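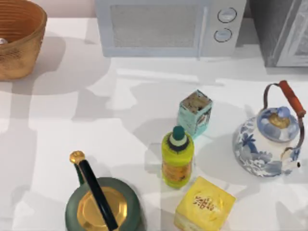
Miroslava Dmytriv는 자동화가 들어온 뒤로 탕비실 일이 줄었다는 말에 동의하지 않는다고 했다. 손으로 치우던 시간이 화면을 들여다보는 시간으로 바뀌었고, 그 시간은 근무표에 적히지 않는다는 것이다. 이 장을 고쳐 쓰면서 그 의견을 빼지 않기로 했다. 판매 자료에는 "담당자 개입 불필요"라고 되어 있지만, 아래 절차만 보아도 담당자가 할 일은 꽤 남아 있다.

## 4. 탕비실 조리대 정리 작업 설정

Vedudora 제어 프로그램에서 조리대 정리 작업을 처음 등록할 때 따르는 절차다. 로봇 본체의 고정과 전원 연결은 3장에서 이미 마쳤다고 본다.

### 4.1 시작하기 전에

- 관리자 계정과 현장 담당자 계정이 따로 필요하다. 한 사람이 둘 다 맡을 수는 있으나 권하지 않는다.
- 시뮬레이션 장면은 Sindovia 편집기에서 불러온다. 주전자, 찻주전자, 병, 종이갑, 전자레인지가 한 조리대에 모인 장면이면 시험용으로 충분하다.
- 로봇이 하던 일을 대신하게 될 직원에게 시험 기간과 정지 방법을 먼저 알린다. 설치 당일에 알리는 것은 알린 것으로 치지 않는다.

> **주의** 시뮬레이션에서 성공한 작업이 실제 조리대에서도 성공한다고 가정하지 말 것. 편집기 안의 주전자에는 뜨거운 물이 없고, 떨어뜨려도 치울 사람이 필요 없다.

### 4.2 물체 등록

1. 편집기에서 **장면 > 물체 목록**을 연다.
2. 각 물체에 이름을 붙인다. 현장에서 실제로 부르는 이름을 쓴다. "용기_A" 같은 이름은 오류 알림을 받은 사람이 알아듣지 못한다.
3. 물체마다 취급 등급을 고른다.
 - **이동 가능**: 종이갑, 납작한 상자, 뚜껑이 닫힌 병
 - **확인 후 이동**: 손잡이가 뚜껑 위를 가로지르는 주전자와 찻주전자
 - **이동 금지**: 전자레인지를 비롯한 가전
4. 바구니는 기본값이 "이동 가능"으로 잡힌다. 안에 작은 물건이 들어 있을 수 있으니 **확인 후 이동**으로 바꾼다.
5. **저장**을 누르고 버전 번호를 작업 일지에 옮겨 적는다.

참고: 청화 무늬처럼 대비가 강한 표면이나 조리대에 겹쳐 드리운 그림자는 윤곽 인식 결과를 따로 확인한다. 윤곽이 그림자까지 포함하면 **윤곽 다시 계산**을 실행한다. 그래도 같으면 손으로 고친다. 자동 보정 기능이 있기는 하나 우리 쪽에서는 믿고 쓸 만한 결과를 얻지 못했다.

### 4.3 시험 실행

1. **속도**를 30%로 낮춘다.
2. 시뮬레이션에서 100회를 연속 실행한다.
3. 실패 기록을 내려받아 원인별로 나눈다. "기타" 항목은 그대로 두지 말고 하나씩 열어 본다.
4. 현장 담당자가 기록을 읽고 승인 여부를 정한다. 관리자가 대신 승인하지 않는다.
5. 승인된 작업만 실제 로봇으로 보낸다.

Gumede 사업장에서는 시험 기간 동안 실행 기록이 3,529건 쌓였다. 보고서에는 성공률만 올라갔다. Simone Nogueira가 뒤늦게 기록을 다시 읽어 보니, 성공으로 표시된 작업 가운데 사람이 미리 조리대를 정돈해 둔 경우가 섞여 있었다. 프로그램은 이 둘을 구별하지 못한다. 그래서 현재 버전의 일지에는 **사전 정돈 여부** 칸이 있으며, 비워 두면 저장되지 않는다.

### 4.4 근무 시간 반영

1. **운영 > 담당자 시간**에서 오류 대응 시간을 켠다.
2. 알림 한 건을 처리할 때마다 시작과 종료를 누른다. 나중에 몰아서 적으면 짧게 적히기 마련이다.
3. 월말에 합계를 내려받아 근무표 담당자에게 보낸다.

> **주의** 이 기능은 출고 상태에서 꺼져 있다. 꺼진 채로 계산한 절감 시간은 인력 조정의 근거로 쓰지 않는다.

Kyrylo Tkachenko는 이 항목이 설정 안내서에 들어갈 내용이 아니라고 보았다. 반대로 Fekar 쪽에서는 이 항목 때문에 도입 평가를 다시 했다. 6월 평가에서 절감으로 잡혔던 시간 중 상당 부분이 알림 대응으로 옮겨 가 있었다고 한다. 어느 쪽이든 기록이 있어야 따질 수 있다.

### 4.5 정지와 복귀

1. 비상 정지 단추를 누른다. 누구든 누를 수 있으며 사유를 먼저 보고할 필요가 없다.
2. 로봇이 물체를 잡고 있으면 손으로 빼내지 않는다. 화면에서 **천천히 놓기**를 고른다.
3. 조리대를 확인한 뒤 현장 담당자 계정으로 복귀시킨다.
4. 같은 물체에서 정지가 되풀이되면 등급을 **이동 금지**로 내린다.

정지 횟수를 개인별로 집계하는 화면은 **운영 > 통계**에서 숨길 수 있다. 숨긴 상태로 운영한다. 오류 코드 13이 뜨면 5장의 통신 점검으로 넘어간다.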